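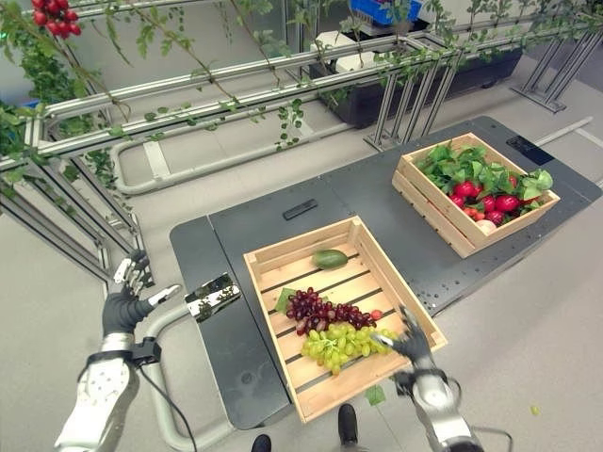 Our project reviewed the Luren hand kit, sold by Drudo as "ready for harvest work", a phrase our group came to know well. We set it one job, sorting mixed produce between two crates, and ran 58 trials over 8 afternoons at the Drunstead lab. Grapes were the hardest test, with the right hand's fingers resting on the green bunch and the thumb across it, and a single grape already on the floor well away from the table. The brochure does not cover floors.

Results
The kit finished 50 of the 58 trials. We allowed 68 seconds for each, long enough for one of us to eat lunch.

Setup and support
Wrist calibration took most of March. The manual refers to a chapter on soft fruit that our copy lacks, and Drudo's help desk sent us the same manual again. The Ondieki software add-on cut dropped items, though it costs extra and the invoice arrived before the download link.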